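Glossy white table: glare, and trays that slide about

Posted by Fumiko Fujimoto, 14 Dec 2024

I have a large white table with a glossy finish, used as a shared bench for sorting small parts into shallow clear plastic trays. Two problems. The overhead light reflects off both the table and the trays, so the tray floor is hard to read. The trays also move when bumped. The table was bought in October and I would prefer not to sand or repaint it. 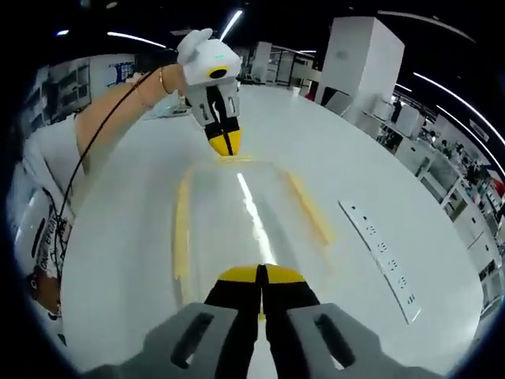 A power strip also has to stay on the tabletop, as the nearest wall outlet is 2 m away. I have tried a cotton tea towel under the tray. It bunches up. Is there a mat or film that deals with both the glare and the sliding, and can be removed later without marking the finish?

Kazuhiro Oshima
Treat them separately. For sliding, use small silicone bumpers, one under each corner of the tray, on the tray and not on the table. Clean the plastic with isopropyl alcohol first, after testing a hidden spot, as some clear plastics craze.
For glare, move the light before buying anything. A streak down the middle of a tray is a reflection of the fitting. Shift the lamp to one side until the streak leaves your line of sight. A diffuser will soften it but also spread it over a wider area.
A matte grey desk mat, 50 cm wide or more, takes care of the table itself. Avoid soft PVC mats. The plasticiser can migrate into a lacquered surface and leave a permanent dull patch.

Yasuo Arai
Rubber shelf liner. Cheap, cut to size.

Isamu Katayama
Check the liner before leaving it down for months. Mine left a yellow grid on a white benchtop and it did not come off. Kazuhiro's bumpers are safer. I would also fix the power strip along the back edge with removable hook-and-loop strips, clear of the trays, with its cord running off the rear of the table.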